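Section 4. Setting Up the Countertop Dishwasher

Read this section before you plug anything in. It is short, and the part you will want to skip is the part with the water in it.

The Sostus countertop dishwasher needs no plumber and no permanent connection. It needs a level surface, a grounded outlet, and a drain hose that ends somewhere you would like water to go. Owners of the earlier Drenier model should note that the hose fittings have changed and the old ones will almost fit. Almost is how floors get wet.

4.1 Choosing a place

1. Pick a table or counter that can carry the machine full of water and plates. A folding card table is not such a table, whatever it managed at your last party.

2. Put a level on top of the cabinet, front to back and then side to side. Turn the feet until the bubble settles. If you have no level, a saucer of water will do, provided you look at it and don't argue with it.

3. Leave room in front for the door to swing down and for the rack to slide all the way out. Measure with the door open. Most people measure with the door closed and meet the wall later.

4. Keep the back of the cabinet at least 4 inches from the wall so the hose can bend without folding over on itself.

Note: The machine hums. If your desk shares the room, try a cycle at lunch before you commit to the spot.

4.2 Hose and power

1. Push the drain hose onto the lower outlet until it clicks. If it doesn't click, it isn't on.

2. Run the other end to a sink or bucket lower than the machine. Water still declines to run uphill.

3. Plug the power cord straight into the wall. Do not use an extension cord, a power strip, or the adapter you have been meaning to throw out.

Caution: Keep cords off the floor where the hose passes. Lift them over the hose and clip them to the table leg.

4.3 The rack and the top of the cabinet

The wire rack lifts out. You will be taking it out to load it, to clean under it, and to look for the teaspoon, so learn the motion now.

1. Open the door fully and pull the rack toward you until it stops.

2. Raise the front edge slightly and draw the rack clear. It comes away without force. If you are using force, go back to step 1.

3. Set it on a flat surface with the grid upright. Standing it on end bends the rods, and a bent rack will never again sit quietly.

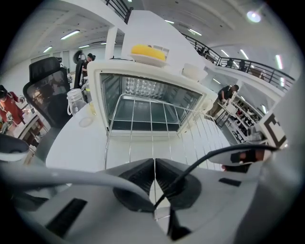 The top of the cabinet is flat, and flat things collect other things. A sponge in a shallow tray is fine, and so is a small cup. A potted fern is not fine, and neither is the toaster. Clear the top before you move the machine — every item, including the ones you are sure will stay put.

Caution: Never use the open door as a shelf. It is hinged for its own weight and a loaded rack, and it has no opinion about your casserole dish until it suddenly does.

4.4 First run

1. Run one empty cycle with no detergent. This rinses out whatever the factory left behind.

2. Stay in the room for it. Check the hose at both ends once the water starts moving.

3. When the cycle ends, wait for the light to go out, then open the door a little and let the steam leave ahead of your glasses.

4. Wipe the window inside and out with a soft cloth. Scouring pads leave fine scratches that show up every evening when the lights are on.

If the display reads 55, the drain is blocked or the hose has kinked. Straighten the hose and press Start again. If it still reads 55, see Section 7, or write to Elvira Cabrera at the Poirier service desk and include the serial number from the inside edge of the door. A picture of the puddle is optional.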